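Slide 1. Wrapping and shelf life: notes for the Ternley evening session, Thongchai Luangrath

Start with water vapour. Most complaints at Nallar came down to moisture: boiled sweets pick it up and go sticky, crisps pick it up and go soft. Ask who has worked with either.
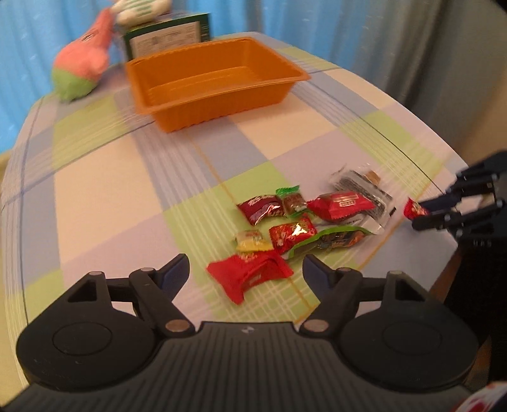
Slide 2. Twist wraps. A twist holds by friction and the stiffness of the film. It is fast and cheap, and it leaks at both ends. The crinkled ends on the large red wrapper are where the air gets in. For boiled sweets this is acceptable if the outer bag is sealed. Check the outer bag first, then the twist. Do not quote shelf life for a single loose sweet.

Slide 3. Heat seals. Three settings matter: temperature, pressure, dwell time. Change one at a time. The Verholm trial used 3000 packs, stored for 6 months. 1091 failed the leak test, nearly all at the end seal. Pause here for questions on the test method.

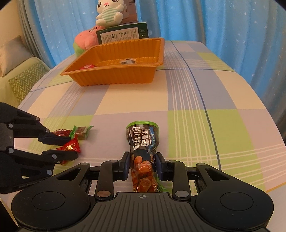 The cause was crumbs caught in the seal area. Lowering the fill drop by 5 centimetres cleared most of it. Sealing temperature was left alone throughout. Mention that the second run, in July, had higher humidity in the store, so the two sets should not be pooled.

Slide 4. Leak test settings. Handout has the table.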